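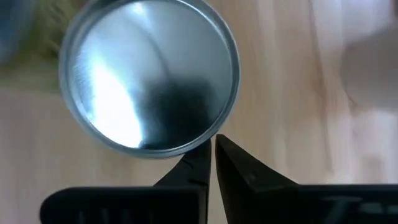 The bottom of a tin, rim and all.

Search this blog
Search

I have been trying to give up buying things in case. Milk and bread I can justify. I mean the other sort of shopping, the kind you do on behalf of a future in which the roads are closed, eleven cousins arrive and everybody wants chickpeas.

It started with the move to Rondstead. The old flat had one cupboard, so the limits of my imagination were set by the landlord. The new place has a larder. I had wanted a larder all my life and I now think they should be sold with a warning. Within a month I had 2 shelves of beans and a bag of rice I couldn't lift without making a noise.

My mother was the same, so I blame her where possible. She kept a cupboard under the stairs that we called Kuria, after the shop it mostly came from, as in "go and see if there's any in Kuria". There always was. There was also a jar of something brown that outlived both our cats. When we finally cleared it out I took home a box of candles, more than 30 packets of jelly and a strong feeling of superiority, and only the candles and jelly have been used up.

The trouble with storing food is that you have to like it. I bought lentils because sensible people do. I don't dislike lentils, I just never come in from work, hang up my coat and think of them. They sit there being sensible at me. Same with the tinned pears, which I bought in August in a mood I can't reconstruct. I have never seen an adult eat a tinned pear on purpose.

Mercy Mrema came to stay for the weekend and asked, quite kindly, whether I was expecting something. I said no. She said it looked as though I was expecting something. Then she rearranged the whole larder by date while I made the tea, and called out the worst ones through the door. Mercy works in the accounts office at Lasico and reading numbers aloud in a disappointed voice is, I suppose, most of the job. There was a packet of custard powder from before I learned to drive.

So we made a rule, or she made it and I nodded. Nothing comes in until something goes out. For the past few weeks I've been eating my way along the top shelf from left to right, which has led to some evenings I wouldn't serve to a guest. Sweetcorn and couscous is all right. Sweetcorn and couscous with the last of the mustard is what you get when you treat a rule as a rule.

I have cheated twice. Once was coffee, and I don't accept that coffee counts. The other time was at Diekmann's, the hardware place behind the station, where they had a box of 1000 matches by the till for less than the price of a bun. I don't smoke. The cooker lights itself. I stood there and thought about power cuts, and about my mother going down the hall with a candle in a saucer, perfectly happy, the one person in the street who'd been waiting for this.

They're on the bottom shelf next to the pears. Mercy hasn't been told.

Pears are next on the list, anyway. If you have a recipe that disguises them, put it in the comments. I've got some custard powder.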